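Brenberg Owners Board > Ownership and Paperwork > Keeping records for an old car

Started by twobarrel_ray, Jan 27, 2021
Replies: 11

twobarrel_ray
I bought a Brenberg coupe from the second owner's son and it came with two grocery bags of paper. Fuel receipts, parts slips, old registrations, inspection sheets, a couple of letters from the dealer and a lot of stuff I can't place. I want to get it in order before I start on the brakes in March.

My question is how you all sort this. By date, or by system (engine, brakes, body and so on)? And do you keep the originals or scan and toss? I don't plan to sell, but I'd like the next person to be able to follow it.

kherath
Date order. Oldest at the back, newest at the front. I tried it by system for two years and gave up. One shop invoice will have a water pump, a wiper motor and an alignment on it, so which section does it go in? You end up making copies.

With date order you write a one page index at the front with mileage, date and what was done. Anybody can find anything from that. Keep the originals. 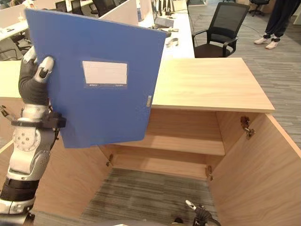 The only things I pull out are the title, the current registration and the insurance card. Those live in the house and a copy of each goes in with the car papers. Don't leave the title in the glove box.

Kumudini Herath
'74 sedan, '76 wagon (parts)

dogleg5
I disagree with the date thing. When I'm chasing a problem I want to see everything ever done to the cooling system, and I don't care what year it was. Mine is by system and it has saved me a lot of time. I found out from the old slips that my radiator had been recored and the thermostat had been changed three times after that. In date order I would have been flipping through 30 years of paper to see that.

kherath
You would have seen it in the index.

dogleg5
If the index was any good. Most people write "service" and leave it there.

kherath
Then write a better one.

Slow_Wagon
Both work. The main thing is to get the thermal paper copied right away. Parts store receipts from the last couple of decades fade to nothing, and a hot garage makes it worse. I lost all the slips from my first engine build that way. Scan them or run them through a copier, then staple the copy to the original.

Also take the rubber bands off. They rot and stick to the paper. Same for the old clear sleeves, which will lift the ink right off a carbon copy. Buy the ones marked archival or acid free.
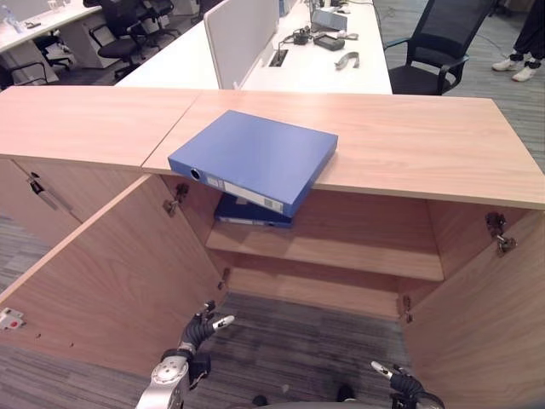
I have 4 cars' worth of this and the one rule I stick to is that no paper stays in the garage overnight. It comes in with me and goes in a tray. When the tray is full I sit down and file it. Otherwise it gets oil on it or ends up under the bench.

twobarrel_ray
Thanks all. I went through the first bag tonight. Leaning toward date order with an index, mostly because I can do that without understanding the car yet.

Next question. There's a stack of invoices from a shop called Dewan, and the mileage on them goes backward at one point. It drops by a lot between one visit and the next. Is that a bad speedometer, a swapped cluster, or something I should worry about?

rbarua
Five digit odometer, so it rolls over at 99,999. Check whether the number before the drop is in the nineties. If it is, there's your answer.

If not, look for an invoice for a cluster or a speedometer repair. The plastic drive gear on these cracks and a lot of shops just put in a used unit. Some wrote the old mileage on a sticker on the door jamb. Look there, and look on the back of the cluster when you have it out. Mine had a note in pencil.

I'd start a new column in your index: miles shown and miles true. Put a question mark where you don't know. Don't guess at it, a buyer down the road will trust a question mark more than a round number.

Rezaul Barua

twobarrel_ray
It was 61 thousand and change before the drop, so no rollover. No sticker on the jamb, but it's been painted. I'll check the back of the cluster.

dogleg5
See, if it was filed by system you'd have the cluster invoice in your hand already.

Slow_Wagon
He's got it in grocery bags. It isn't filed by anything.

On software, if anyone wants to go that way, I used Dekadero on the PC for a while. It does what it says, but it wants you to type in every line and it won't let you attach more than one scan to an entry. I went back to a spreadsheet. My brother-in-law uses Dronano on his phone and likes it, though he has a newer car and maybe ten receipts.
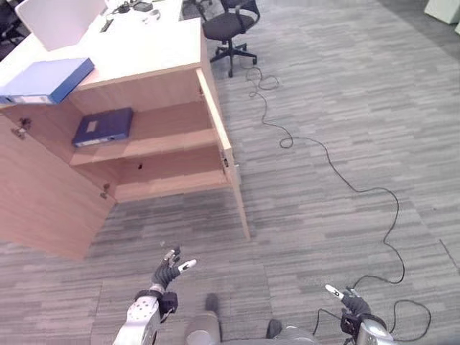 Whatever you use, save the scans as plain PDF files with the date first in the file name, year then month then day. That way they sort themselves and you can still open them when the program is gone. Keep one copy somewhere other than your house.

rbarua
Agree on the file names. I'd add the mileage at the end of the name too.

One more for the list: photos of the stamped numbers. Body plate, engine block, gearbox. Print them and put them in with the papers. When my engine went out for machine work I had the number on paper before it left, and I was able to check it when it came back. Clean the pad on the block with a rag and some solvent first or you won't read a thing. No wire wheel.
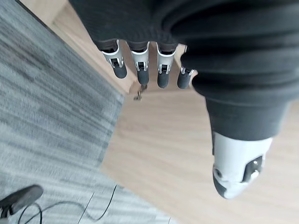
If the engine number doesn't match the plate, say so in the index and leave it at that. Plenty of these have had a replacement block. It matters a lot less to the price than people here make out.

kherath
It matters to some buyers.

rbarua
Some, sure. Not many on a sedan.

twobarrel_ray
Update. Pulled the cluster. There's a number scratched on the back of the housing, 61 thousand something, last two digits I can't make out. So it was swapped and I can add the two together. Putting it down as true miles with a question mark like Rezaul said.

Second bag is mostly fuel receipts. Does anyone keep those?

Slow_Wagon
I kept the ones with mileage written on them and threw out the rest.

dogleg5
Toss them all.

kherath
Keep them.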